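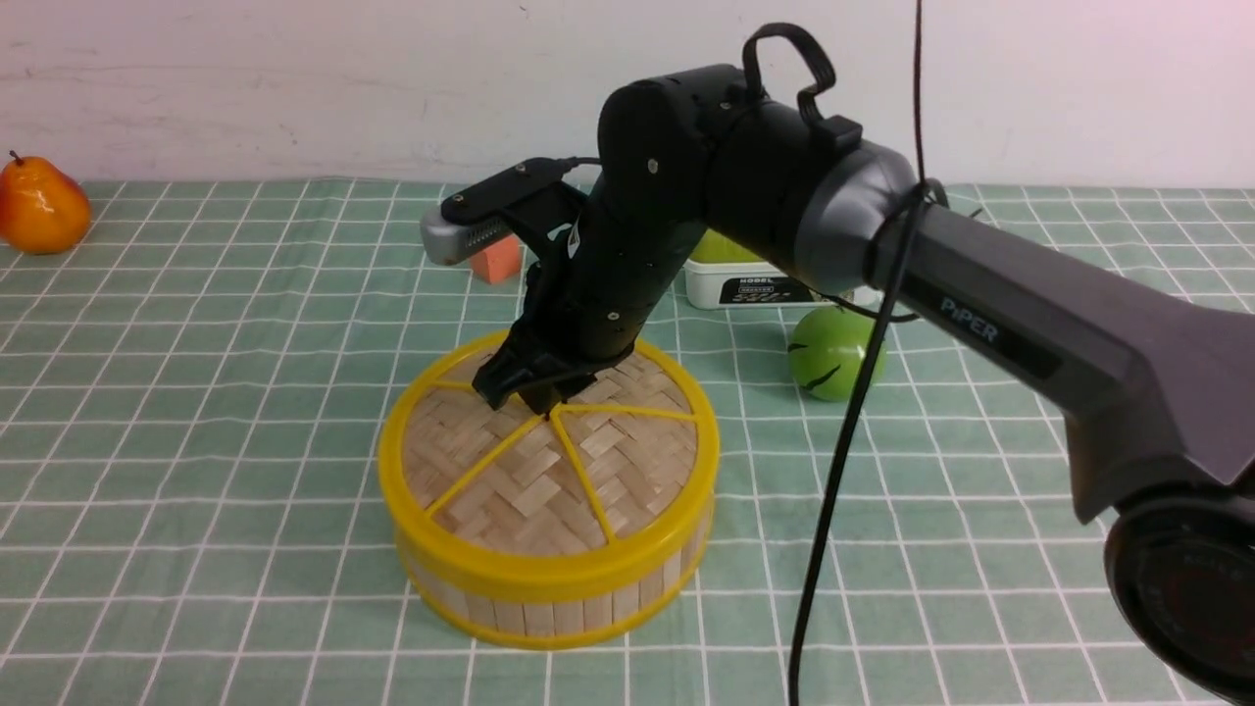 # Language models trip on long-distance verb agreement, Brengate study finds

*7 November 2023*

A language research group in Brengate has released a test set that checks how well text models match verbs to their subjects when other words come between them. The set is called Kwak and holds 2,138 sentence pairs in English. In each pair one sentence is correct and the other has the wrong verb form.

The group ran the set on 19 models of different sizes. When the subject and verb stood next to each other, nearly all of the models preferred the correct sentence. Scores fell when a phrase with a noun of the opposite number was placed in between, as in "the keys to the old cabinet are." On the hardest part of the set, the best model chose correctly 69 percent of the time. Guessing would give 50.

Larger models did better overall, but the gain was smaller than the group had expected. Two of the small models, both trained partly on children's books, beat several that were many times their size on relative clauses.
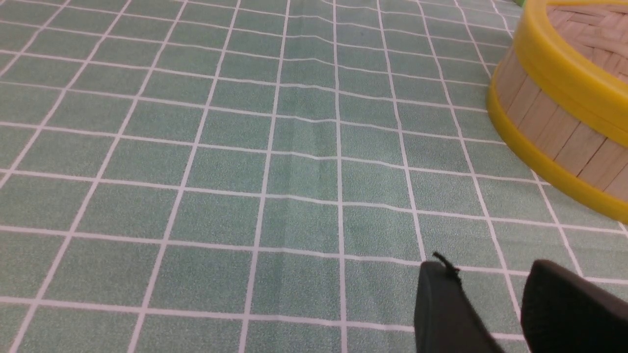 **Were people tested on the same sentences?**

A group of 60 adult native speakers read a sample from the set and picked the better sentence in each pair. They also made more errors when a second noun came between subject and verb, though far fewer than the models did.

The sentences were written by hand and then checked with Brukex, a parsing tool the group maintains. Pairs that the parser and the writers read differently were dropped. The authors say in their report that this may have removed some of the more natural examples, and that spoken English is hardly covered.

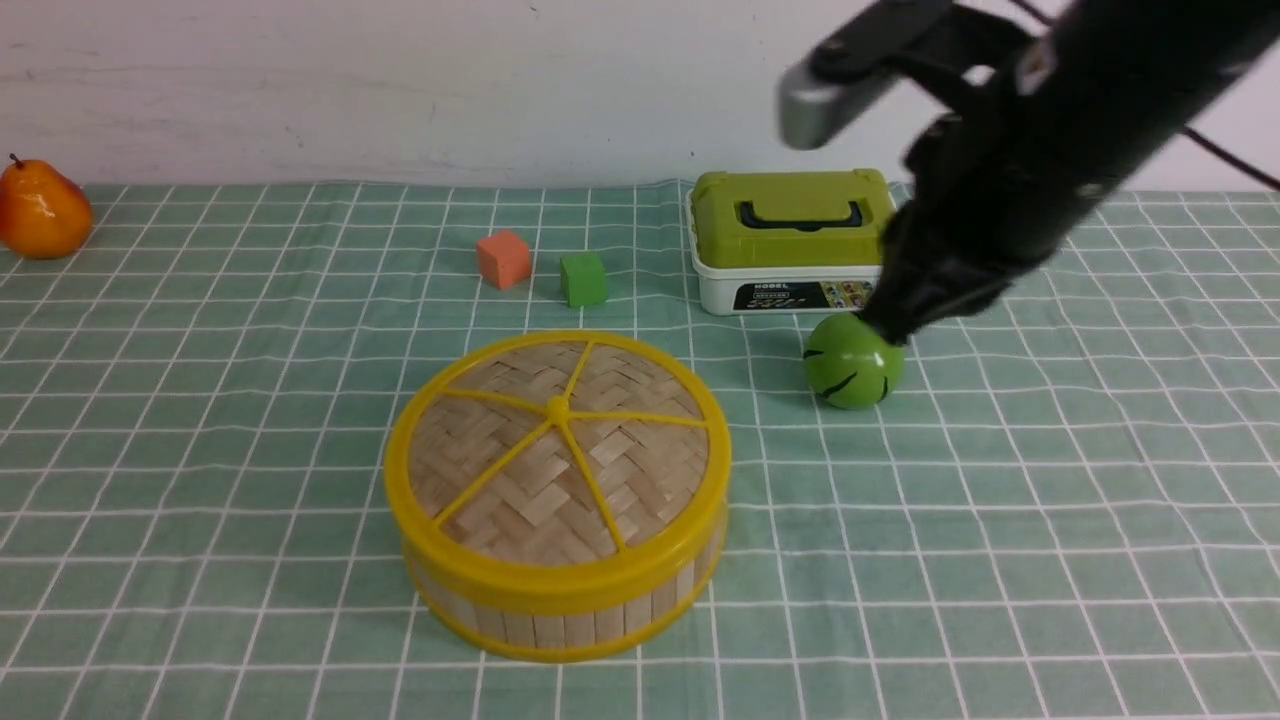

A second version is planned for April. It will add questions and sentences with two verbs, along with a smaller section in Dutch. The results will be presented at the Gundport workshop on grammar and computation, where there will also be a session for teams that want to submit their own models. The current set and the scoring script are free for research use. Commercial users need to ask the group for a license.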